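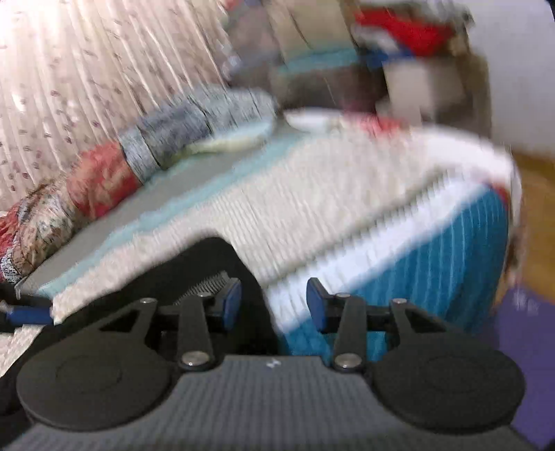 Wemholm Community Kitchen
Progress report to the Skutilov Fund
21/06/2024
Prepared by Fanni Bognár

Where we are

When you gave us the grant, we promised a soup cookbook tested by ordinary people in ordinary kitchens. We have the ordinary people. The cookbook is coming along behind them, with flour on it.

Nine recipes are finished, meaning they have been cooked by at least four households, argued over, rewritten and cooked again. Another seven are in testing. The sour cherry soup has been in testing since before there was a grant and may outlive all of us.

What changed since the April report

The biggest change is to the way we write amounts. Our first testers grew up cooking from relatives who measured in handfuls, and we had planned to keep that flavor in the book. Then one household made the caraway soup with a handful of caraway. The man had large hands. We now use teaspoons and cups throughout, and handfuls survive only for parsley, where they can do no harm.

We also dropped the chapter on cold soups for winter. I proposed it, I defended it in two meetings, and I would be grateful if it didn't come up at the next one.

The testing forms are shorter. The old form asked testers to rate "mouthfeel" on a scale, and most of them left it blank or wrote "yes." The new one asks whether you finished the bowl, whether anyone asked for more, and what you'd change. We get better answers and far fewer complaints about the form, although the man with the caraway sent back a full page.

Recipes worth a mention

Bean and smoked paprika soup: done. It freezes well, it reheats well, and it costs very little to make. Testers' only quarrel is over whether the pinched noodles go in at the end or get cooked separately. The book will say separately, and half of Wemholm will ignore it.

Potato and dill: done, after we cut the vinegar in half. Then we put some of it back.

Mushroom and barley: close. The barley keeps drinking the broth overnight, so the leftovers are more of a casserole. We are adding a note to loosen it with stock the next day.

Sour cherry: see above. The trouble is the thickening. Sour cream stirred straight into the hot pot goes grainy, and warming it first with a ladle of the soup works beautifully for everyone except me.

Money

Spending is inside the budget. The one surprise was $208 for replacement stockpots, after the old ones developed a taste of their own that we could not scrub out or assign to any recipe. Ingredients have come in under plan, mainly thanks to the Kiss farm stand, which sells us its crooked carrots at a price I have promised not to print.

What comes next

Wurkley will lay out the sample chapter once we send the last of the bean recipes. They have asked for final text, and have explained to me, kindly, what "final" means. After that we start on dumplings, which I expect to be the most contentious part of the book. Two testers have already stopped sharing a table over semolina.

We'd like your approval to move the unspent ingredient money into printing. A copy of the sample chapter will go to you as soon as it's back from layout.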